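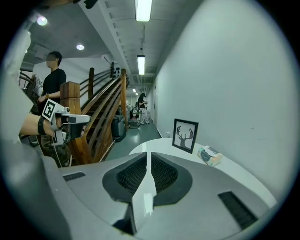
Week four is the one I look forward to all term, because we get to leave the lecture theatre and go and bother people at Tirnside while they work. These are my notes for anyone who missed it, plus the bits I rambled through too fast on the day (sorry, the corridor echoes and I talk faster when I'm excited). The topic is demonstration data: how you get a person's hand skills into a form a robot can learn from, without a robot being anywhere near the job. The tool for it is the hand-held gripper. Have a look at the finger pads, dark wedge-shaped things angled in towards each other with a textured grip surface, and then at the second unit in the other person's hand, with the blocky black and white marker sitting on top. Pads and marker are the two features I want you to be able to talk about in the tutorial, so they get a section each.

Getting there, for the afternoon group

Same arrangement as the morning lot. Meet at the bottom of the stairs at 2, bags in the lockers, closed shoes please (I will send you home in thongs, I've done it before). The room you want for the talk afterwards is 212, and the one with the projector that works is 178, so naturally we're in 212. Bring a pen.

Finger pads

A rigid pad touches a mug at one or two tiny points and then the mug swivels. A pad with some give spreads the contact out, so you get friction over a patch and the thing stays put. You all know this from opening a jar with a tea towel! The texture helps again on slippery stuff, like cardboard with a glossy print on it. What matters for our purposes is that the pads on the hand tool and the pads on the robot need to match. If you teach with soft pads and then run on hard ones, the robot will do everything you showed it and drop the mug anyway. I had a student a few years back who spent most of a semester on that one before somebody looked at the fingers.

Grab a pair from the tub at the front and squeeze them over your own thumb. Then try a key, lying flat on the bench. Most of you will hate the key.

Markers

The square on top is a fiducial marker, meaning a printed pattern whose size and layout we already know. A camera that sees it can work out where it is and which way it's tilted, from one view, and that's a lovely bit of geometry which we'll do properly in week six. For now just remember the corners do most of the work. The blocky pattern inside says which marker it is and which way up, so that two tools in the same room don't get mixed up.

Three things wreck it: glare, blur from moving too quickly, and your own sleeve. Push your sleeves up before you start. A creased marker is a pain too, so don't pick the tool up by it.

The demonstration itself

The task at Tirnside was called Brindel, after the project that's paying for it. It's a tidy-up task: pick up a household object, carry it, put it down where it belongs. Sounds dull, and it is a bit dull, but you try doing it with 2 fingers and no wrist feedback. What I noticed watching your faces was how quickly everybody stopped reaching like a person and started reaching like a tool, slow and square on. Good for the data? I go back and forth. Slow motions are easier to track, but if every demonstration is slow then slow is all the robot ever learns.

Somebody in the morning group asked why not just drive the robot arm by remote and record that. You can, and the Prokia handout covers it (it's in the reader, after the Ahn chapter on grasp types). The remote setup gives you motions you know the arm can do. The hand tool is cheaper and goes anywhere you can walk, hallways and kitchens included, but now and then a person does something with their elbow that no arm on a fixed base is going to copy. Read both before the tutorial and come with a preference. I'll make you defend it.

Have a go before next week

Pick one job at home, putting the milk back in the fridge or hanging up a coat, and do it with a pair of kitchen tongs. Do it five times. Write down where your other hand wanted to help, and what you had to look at that you normally wouldn't. Half a page is plenty, handwriting is fine, and drawings are very welcome.

Tongs with silicone tips count as cheating unless you do the bare metal ones as well.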